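Posted by Emerson Figueiredo, Feb 24, 2011

177 shares | 10 comments

The Andrade coffee mill opens its doors to the public for a single morning every year, and every year I mean to go and find a reason not to. This time my brother-in-law had already bought the tickets, so I was up before dawn and standing in a car park in the rain with a sticker on my coat that said EMERSOM.

There were two groups. Ours was led by Benedito Rangel, who has worked in the drying sheds since he left school and talks about moisture the way other men talk about football. The other group got the manager and, I noticed, the biscuits.

We began in the sorting hall. The big machine there is a Brivetti, painted the green of hospital corridors, and it shakes the beans down a sloping tray so that the heavy ones go one way and the light ones another. It makes a noise like a gravel lorry being sick. Benedito explained it in full while it was running. I caught "density" and possibly "Tuesday's" or "two chutes".
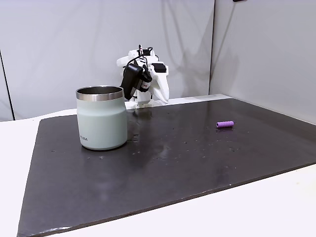 Pale green insulated mug on the dark board.

Next came the warehouse, where 1,494 sacks were waiting to go to the port. The figure was chalked on the door and Benedito was plainly proud of the last four. The sacks are stacked higher than I like anything to be stacked, and we were asked to keep to the yellow line, which ran out halfway along. A boy of nine or so asked whether anyone had ever been squashed. Benedito said "not recently" and moved us on to the roasting room.

The roasting room was worth the coat. They have a small drum roaster for samples, a Tradorico older than I am, and a larger one they bought second-hand and don't quite trust. Ademir Marinho runs both. He pulled out a little scoop of beans every half minute, sniffed it, and put it back without a word, and we all stood round nodding as if we'd have done the same.

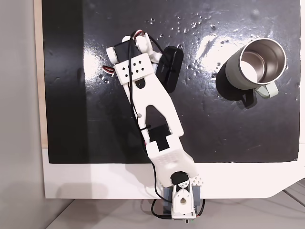

Coffee tasting, for those who have been spared it, is mostly spitting. Ademir Brandão (no relation to the other Ademir, and a bit tired of saying so) lined up five cups and showed us how to slurp from a spoon with enough violence to wet the back of the throat. My brother-in-law found notes of plum. I found notes of coffee. A mug lying on its side, like the one on the black surface in the photo, is more or less how I felt by the fourth cup — I had been swallowing. The Desus lot, a new variety they are trying on the upper slope, was the one everybody praised, so I praised it too.

Questions came at the end, in the canteen. Anselmo Pacheco, who grows on the next hill and comes every year to complain about prices, complained about prices.

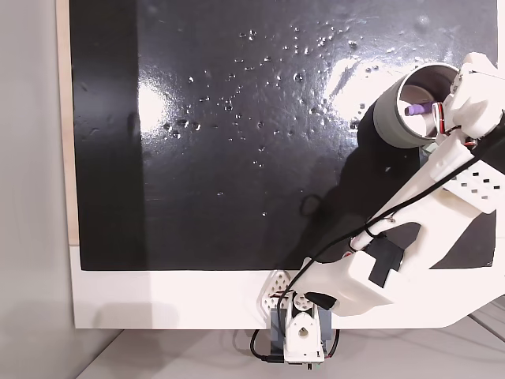
He was given a fair hearing and a bag of ground coffee, as I gather he always is. Then a woman in a very good hat wanted to know which coffee was best for the heart, and both Ademirs looked at the floor.

Entry was 600 a head, with a bag to take home, and the shop will happily sell you four more. The toilets are clean but a long walk. They are talking of a second open morning in May, after the rains, when the drying yards will be in use and Benedito can presumably be stopped only by force. Bring boots, and write your own sticker.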